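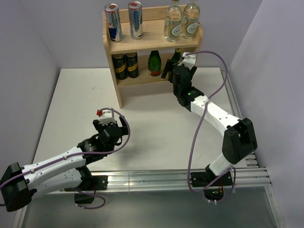 January, shelf task, teleop, 2nd session w/ Þórarinn on the leaders.

Restock demos up to 91 now, target was 100. Dropped a few where the right arm dragged on the upper board, so don't trust the raw folder count (223 incl. all the old Pletdale stuff).

Green bottles on the lower level still the slow part. Not much room under the board, operator has to come in flat and low and wait before closing. Agathe rushes the close, me too. Cans fine.

Left arm parked open front left for all of these. Keep it there!! policy picks up on it if it wanders betwen episodes.

Purple cable on right arm: check slack before wrist roll, recheck the tie on the forearm.

Todo
- re-zero right gripper, leader and follower dont agree at full close
- clear bottles, upper right: seperate set, start after lunch
- ask Vídalín re faster playback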